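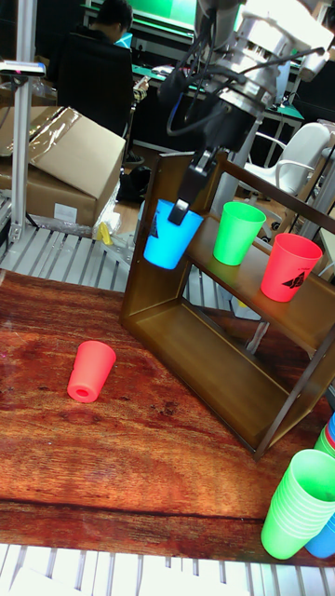
Search this manual Enter a keyword Search

4 Setting up and loading the two-level cup shelf

This section covers placement of the Pladesberg two-level shelf on a table, sorting of the plastic cups, loading of the upper level, and daily checks. Assembly of the shelf itself is covered in Section 3. Read both sections before the shelf is put into use.

4.1 Before you start

The shelf is an open rectangular frame with a wood-grain finish. It has an upper level and a lower level, and it has no back panel. Cups can therefore be pushed out through the rear of the lower level if they are placed too deep.

You will need:

- the assembled shelf
- plastic cups in red, blue and light green
- a soft, dry cloth
- a tape measure marked in millimeters

Use only cups from the same series. Cups from different series may look alike but do not nest to the same depth, and mixed stacks lean. The standard Millanitz cup pack is supplied under order number 599.

CAUTION: The cups are not rated for hot liquids. Do not store filled cups on either level.

4.2 Placing the shelf

1. Clear the part of the table where the shelf will stand. Wipe the tabletop and let it dry. On a glossy surface, a thin film of water is enough to let the shelf slide.

2. Set the shelf down with both hands, holding it by the end panels. Do not lift it by the upper level.

3. Leave at least 200 mm between the shelf and the nearest table edge.

4. Turn the shelf to the angle you need. It may stand parallel to the table edge or diagonally across the table. A diagonal position leaves both ends of the upper level within reach from the front.

5. Press down lightly on each corner in turn. If the shelf rocks, move it to a flatter part of the table. Do not level it with folded paper or card.

6. Check the floor behind and below the table. Where the floor has slatted metal grating, keep small items such as labels and spare feet in a closed box.

Note: The shelf is not fastened to the table. If it has to stay in one position for a long period, use the Dumlao non-slip pads (Section 9, Accessories).

4.3 Sorting and stacking the cups

Cups that are not on the shelf are kept in nested stacks on the table.

1. Separate the cups by color. Mixed stacks are permitted, but they take longer to load from.

2. Inspect each cup. Set aside any cup with a cracked rim, a flattened wall or a burr on the base.

3. Nest the cups one inside another with all openings facing the same way. Do not force them. A cup that has been pushed in hard forms a seal and will bring its neighbor with it when it is drawn out.

4. Limit standing stacks to 11 cups. Taller stacks are to be laid on their side, parallel to the table edge.

5. Keep the stacks to one side of the shelf and leave the area in front of it free.

To free a jammed cup, hold the stack level, grip the last cup by the rim and turn it a quarter turn while pulling. Do not strike the stack against the table, and do not use a blade between the rims.

Note: Printed marks on the side of a cup have no effect on its fit. Cups with and without a mark may be used together. Avoid abrasive cleaners, which remove the print.

4.4 Loading the upper level

The upper level is loaded first. The standard arrangement is 3 cups in a single row, one of each color.

1. Stand at the open front of the shelf. Left and right in the steps below are given from this position.

2. Take a blue cup from the stack. Hold it by the rim with the opening facing up.

3. Lower it onto the left end of the upper level until the base is flat on the surface. Release the rim only when the cup is standing without support.

4. Place a light green cup to the right of the blue cup, opening up.

5. Place a red cup to the right of the green cup, opening up.

6. Check that no cup overhangs the edge and that neighboring cups are not wedged together.

CAUTION: Do not slide a cup along the level to make room for another. The base can catch and tip the whole row. Lift the cup clear and set it down again.

4.5 Using the lower level

The lower level may be left empty. If it is used, place the cups one at a time from the front and keep them to the front half of the surface. Do not slide stacks in on their side – they roll out through the open back.

Lift cups straight out toward you when unloading. The rim must not touch the underside of the upper level.

4.6 Loose cups

A cup lying on its side rolls in a curve, as its base is narrower than its rim. Pick up loose cups before moving the shelf or a stack. Check each one for damage and return it to the stack of its color.

Discard a cup that has been stepped on, even if it has gone back to its original shape.

4.7 Cleaning

Wipe both levels with the dry cloth every Tuesday, or more often in dusty rooms. Remove all cups first. Marks on the finish can be taken off with a slightly damp cloth, followed by a dry one. Solvents and scouring pads damage the wood-grain surface and are not covered by the Hivance warranty.

Wash the cups by hand in lukewarm water. Let them dry separately before nesting – damp cups stick.

4.8 Faults

Shelf rocks: Table not flat, or a foot missing. Move the shelf, or replace the foot as described in Section 3.

Shelf slides: Tabletop damp or polished. Dry the surface. Fit non-slip pads if the fault returns.

Cup leans on the upper level: Burr or dirt under the base. Clean the base, or replace the cup.

Stack falls over: Too many cups, or cups from different series. Reduce the stack and sort it again.

Cups will not separate: Nested wet or under pressure. See 4.3.

Replacement feet and cups are listed in Section 9.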